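Puvberg Countertop Riser, Three-Step, Clear
Item no. 2462
Sold by Kowalczyk Shop Fittings

Stepped riser for counters, snack bars and small store displays. Each step sits higher than the one in front of it, so items at the back stay in view. Dividers are fixed in place and keep rows from sliding into each other.

In stock. Ships within 2 working days from our Bostska warehouse.

Details

Material: clear acrylic, polished edges
Width: 15 inches
Steps: three, with fixed dividers
Feet: clear rubber, supplied loose in a bag
Assembly: none
Pack size: single, or carton of four

The riser is made for light packaged goods such as candy bars, gum, tea bags, granola bars and sample sizes. It is not meant for bottles, cans or anything in glass. If you need to display jars, look at the Brumedov wire rack, which has a deeper shelf and a front rail.

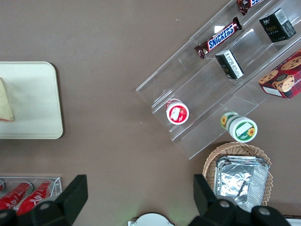

Peel the backing off the feet and press one into each bottom corner before you load the shelves. On a smooth counter the riser will creep forward over a day of use if the feet are left off. Customers tend to pull items toward themselves, and the whole unit comes along.

Load from the back step down. Flat items can be stacked or stood on edge. Most cafes that buy from us use the front step for whatever they want to sell first and change it every week or so.

Cleaning

Wipe with a soft cloth and warm water with a drop of dish soap. Dry with a second cloth to avoid water spots. Do not use glass cleaner with ammonia, alcohol wipes or scouring pads. These will cloud the acrylic and the damage can't be polished out at home. Do not put it in a dishwasher.

The protective film should come off before first use. If a corner of the film won't lift, warm it with your hand for a minute and try again.

Price labels

The step fronts take any standard clip-on ticket holder. Adhesive labels will stick but may leave residue. Ticket holders are sold separately in bags of ten.

Changes to this item

Units made from March onward have a slightly thicker base. Outside measurements are the same, and old and new units can be used side by side. Spare feet fit both.

Returns

Unused items can be returned in the original carton. Check for cracks on delivery and send us a photo if you find one. We replace damaged units without asking for them back.

Page updated 2018-09-14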